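Heating the small house in Gerdale, second winter

I promised in March that I will write again about our heating when we have one full year with the heat pump. It is now a little more than a year, so I am late, but the bill came only last week and without the bill I did not want to say anything.

For readers who are new: we bought the house in Gerdale with an old oil boiler in the cellar. The boiler was older than me. Volker Görtz, who did the installation, looked at it for a long time and then asked if he could keep the brass gauge. He took it home. In its place we have now a heat pump from Eltard, the smaller model, and a buffer tank that stands where the oil tank was before.

The first winter I made the mistake that I think many people make. I turned the heating down every night and up again every morning, as I did all my life with oil. With the pump this was not a good idea. It worked very hard from five until nine and the rooms were still cool at breakfast. Dörte Wegener, our neighbor, has the same pump one year longer, and she told me to leave it alone. I did not believe her for 26 days. Then I left it alone, and the consumption went down.

The second thing was the flow temperature. It was set to 45 degrees when we moved in, and I lowered it by one degree each week until my wife complained, and then I went up by one. We are now at 40 and this is enough, even for the bathroom in the morning if the door stays closed.

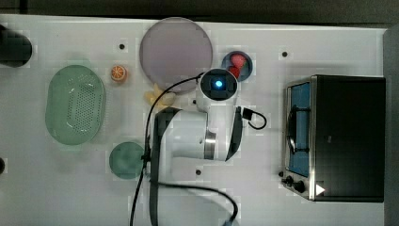
Hot water was the part I understood the least. The pump heats the tank in the cellar once in the afternoon, and in the beginning I had no feeling for how much we use in the kitchen. I washed everything under the running tap, each plate, and also the colander, which with all those rows of small holes needs more rinsing than anything else we own. Now I fill the sink one time and rinse at the end. I also had a timer put on the circulation pump, so it does not push warm water through the pipes all night for no one. Faustine Renaud wrote me in the comments last time that this timer would be the best money I spend, and I must say she was right.

Now the bill. We used 20 percent less electricity than in the estimate that Volker gave us. I will be careful with this number, the winter was mild and we were away for 2 weeks in the coldest part. But also compared with Dörte, who has a bigger house and was at home, it looks good.

What I still do not like is the noise outside. It is not loud, but on the terrace you hear it — a low hum, and when it defrosts there is a kind of sigh. Ingeborg Schwerdtfeger asked me if rubber feet would help. We have already rubber feet. Perhaps I will plant something in front of it, with enough distance for the air.

The next project is the radiator in the hallway, which is too small and always was. I have an offer from Rothe on the table and I wait for a second one.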